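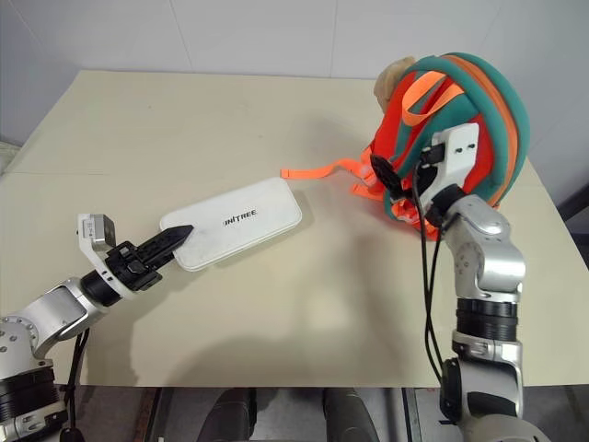

School bag season at our place. I bought the little backpack in July for my niece and I'm still very pleased with the colours (she picked them, I just paid!).

The white case is coming along too. It's picked up a few scuffs and smudges – fine by me.
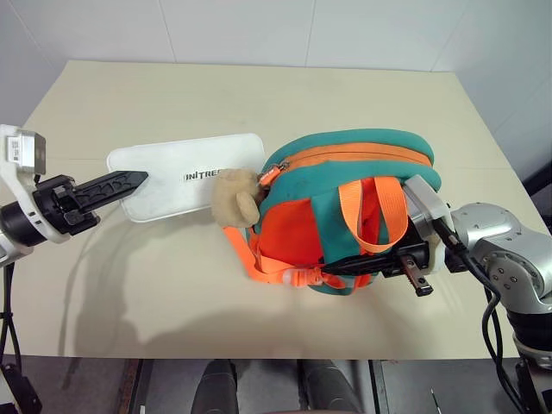 Packing for small people is mostly negotiating. Leen Zein lent me her list, 4 things long, and I still wanted to add more. The fluffy tan toy beside the orange pull tag is a definite yes, and I do love that big orange handle – so easy to grab on the way out.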